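피르카드, 원격조작 기반 로봇 작업 교시 공개 시연 운영
식탁 정리 과제 중심, 수집 데이터는 하반기 검증에 활용 예정

로봇 작업 교시 기술을 개발하는 피르카드(Pirkard)는 10월 한 달간 실내 전시홀에 마련한 시연 구역에서 원격조작을 통한 양팔 로봇 작업 교시 과정을 일반에 공개한다고 밝혔다. 이번 시연은 피르카드가 주관하고 주모몽(Jumommont)과 팽길리넌(Pangilinan)이 공동으로 참여하는 작업 교시 협력 사업의 일환으로 마련되었다.

시연의 주제는 가정 및 외식 공간에서 반복되는 식탁 위 작업이다. 조작자는 별도의 조작석에서 로봇의 두 팔을 원격으로 움직이며, 접시와 컵, 음식 모형 등을 다루는 동작을 처음부터 끝까지 직접 수행한다. 이 과정에서 관절의 움직임과 손가락의 개폐 정도, 머리와 손목에 설치된 카메라의 영상이 같은 시간축 위에 함께 기록된다. 한 차례의 동작이 종료되면 조작자는 해당 기록의 사용 여부를 표시하고, 물체의 배치를 바꾼 뒤 다음 동작으로 넘어간다.

피르카드는 이번 공개 시연에 앞서 자체 시험 공간에서 789건의 교시 기록을 확보하였다. 해당 기록은 조작 절차와 저장 형식을 점검하기 위한 예비 자료로, 본 사업의 학습 자료에는 포함되지 않는다. 본 사업의 목표 수량은 접시 관련 과제 2,000건, 컵 관련 과제 2,000건이며, 두 과제군은 별도로 관리된다.

공개 시연은 오전과 오후로 나누어 하루 2회 진행된다. 오전 회차에서는 정해진 배치에 따른 기본 동작을, 오후 회차에서는 물체의 위치와 방향을 달리한 변형 동작을 다룬다. 관람객은 시연대 주변의 관람 구역에서 전 과정을 볼 수 있으며, 회차가 끝난 뒤에는 담당 연구원에게 질의할 수 있다.
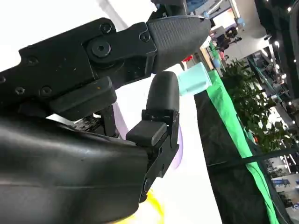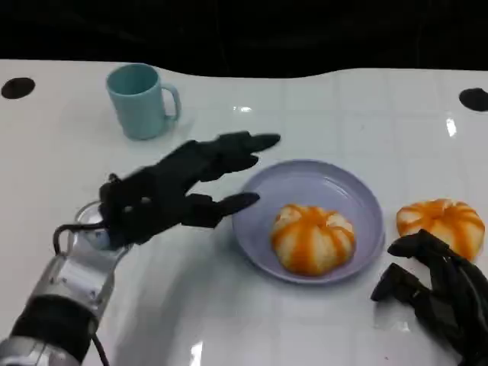
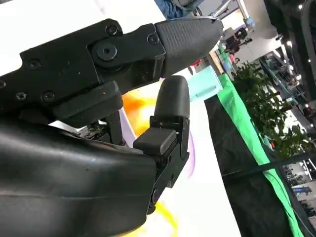 식탁 작업 교시 현장. 손목 쪽 시점과 위에서 본 시점.

주관 측은 원격조작 방식을 주된 교시 방법으로 채택한 배경에 대해, 로봇의 팔을 직접 잡고 움직이는 방식에서는 교시자의 손과 몸이 카메라 영상에 함께 기록되는 경우가 많아 이후의 학습 과정에서 별도의 처리가 필요하다고 설명하였다. 원격조작 방식에서는 로봇이 실제로 작업을 수행할 때와 같은 조건에서 영상을 확보할 수 있다. 다만 조작자가 손끝의 접촉감을 충분히 전달받지 못하는 한계가 있어, 부드러운 물체를 집거나 얇은 접시의 가장자리를 잡는 동작에는 상당한 숙련이 요구된다.

이에 따라 일부 세부 동작에는 직접 교시 방식이 병행된다. 교시자가 로봇의 손목을 잡고 접근 각도와 정지 위치를 지정하면 시스템이 이를 기준 자세로 저장하고, 조작자는 저장된 자세를 참고하여 원격으로 전체 동작을 이어 간다. 두 방식으로 얻은 기록은 구분하여 저장하며, 기준 자세를 사용한 경우에는 그 사실을 기록에 명시하도록 하였다.

참여 기관별 역할도 확정되었다. 피르카드는 원격조작 장치와 기록 체계의 운영을 총괄한다. 주모몽은 과제 설계와 물체 배치 기준의 작성을 담당하며, 팽길리넌은 조작자 교육과 교시 기록의 품질 검수를 맡는다. 수집된 기록의 보관과 분류에는 피르카드가 개발한 관리 프로그램 프로슬리(Prosley)가 사용된다. 프로슬리는 영상과 동작 기록의 시간 차이를 점검하고, 누락 구간이 발견된 기록을 검수 대상으로 분류하는 기능을 갖추고 있다.

품질 검수는 두 단계로 이루어진다. 1차 검수에서는 기록의 완결성과 영상의 상태를 확인하고, 2차 검수에서는 동작이 과제 지침에 부합하는지를 검토한다. 물체를 떨어뜨리거나 잡는 데 실패한 기록도 폐기하지 않고 별도의 항목으로 분류하여 보관한다. 팽길리넌 측은 실패 이후 조작자가 자세를 바로잡는 과정이 복구 동작의 학습에 활용될 수 있다고 보고, 해당 구간의 시작과 끝을 따로 표시하는 지침을 마련하였다.

조작자 교육은 시연 개막 전에 모두 완료되었다. 교육 과정은 장치 착용과 비상 정지 절차, 한 손 조작, 양손 협조 조작의 순으로 편성되었으며, 양손 협조 조작 평가를 통과한 인원만 공개 시연에 참여한다. 회차 중에는 조작자와 별도로 안전 담당자 한 명이 시연대 옆에 상주하며, 이상 동작이 확인될 경우 즉시 로봇을 정지시킨다. 조작자의 연속 근무 시간도 제한하여, 피로에 따른 조작 품질의 저하를 방지하기로 하였다.

관람객의 초상과 관련한 사항도 함께 안내되었다. 시연 중 기록되는 영상에는 시연대 주변의 전시홀 일부가 포함될 수 있다. 주관 측은 관람 구역 입구에 이를 알리는 안내문을 비치하고, 학습 자료로 등록하기 전에 식별 가능한 얼굴을 흐리게 처리하기로 하였다. 영상에서의 삭제를 원하는 관람객은 현장 안내 창구에 관람 시간대를 알려 요청할 수 있다.

교시 기록을 바탕으로 한 자율 동작의 검증은 공개 시연 종료 후 피르카드의 시험 공간에서 진행된다. 검증에서는 교시에 사용된 배치와 사용되지 않은 배치를 나누어 성능을 측정하며, 결과는 참여 기관의 공동 검토를 거쳐 보고서로 공개할 예정이다. 보고서에는 과제별 결과와 함께 원격조작과 직접 교시를 병행한 기록의 비중, 검수 단계별 제외 사유가 수록된다.

시연 관람은 무료이며 사전 신청 없이 참여할 수 있다. 단체 관람의 경우 현장 혼잡을 고려하여 오전 회차로 우선 배정된다. 장비 점검으로 회차가 변경되는 경우에는 당일 현장 안내판을 통해 공지한다.

문의: 피르카드 대외협력팀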